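Re-sorting the brick collection by dye lot

January 2020

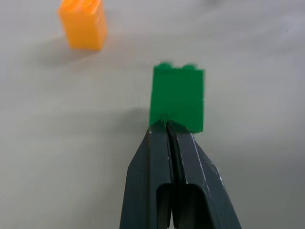
Delwyn Gilchrist wrote in after the December post to argue that sorting by colour first is a mistake, and that anyone with more than a couple of tubs should sort by shape and leave colour until last. Her reasoning is that the eye picks a red piece out of a mixed pile faster than it picks a 2 x 3 out of a pile that is all red. I agree with her for building. My problem is a different one, and it concerns matching.

Colour in moulded plastic is not stable over time. Two pieces sold under the same colour name can differ when new, and they drift further depending on how they have been stored. In a mixed tub the difference is hard to see. In a flat wall of one colour it shows up as a patchwork, particularly under cool white light. Whites and light greys are the worst I have dealt with. Greens vary less than I expected.

The method I settled on over the break is as follows.

Choose one reference piece per colour and keep it in a closed drawer. I use a Patell drawer unit with opaque fronts. The clear ones are no good for this, as the reference will age along with everything else.

Work under one lamp, with the blinds down. Mine is an old Sedness desk lamp on a fixed arm. Daylight changes too much over an afternoon, and I had to redo a whole tray of greys that I had started at lunch and finished near dusk.

Place the reference and the candidate side by side on a neutral surface, with the same faces towards you. If a difference is visible at arm's length, the candidate goes in the second tray. If it takes a squint, it stays.

Stop after 50 pieces. My judgement gets noticeably worse past that point and I start passing everything.

The full count is 1630 pieces, of which 200 went into the second tray. Those will be used for internal structure, where colour makes no difference. I have not tried any of the peroxide treatments for yellowing and don't intend to. Tai has, and the pieces he showed me had gone chalky on the studs.

Labels are still unresolved. The Jumton label tape lifts off the drawer fronts in warm weather, and the garage gets very warm. I have gone back to masking tape and a marker in the meantime, with the colour, the shape and a lot letter of my own. A and B so far.

Delwyn also asked whether clutch varies between lots as well as colour. I suspect it does, but I have no way of measuring it beyond pulling pieces apart by hand. A small spring scale would probably do the job. I will look for one and report back, starting with the greens.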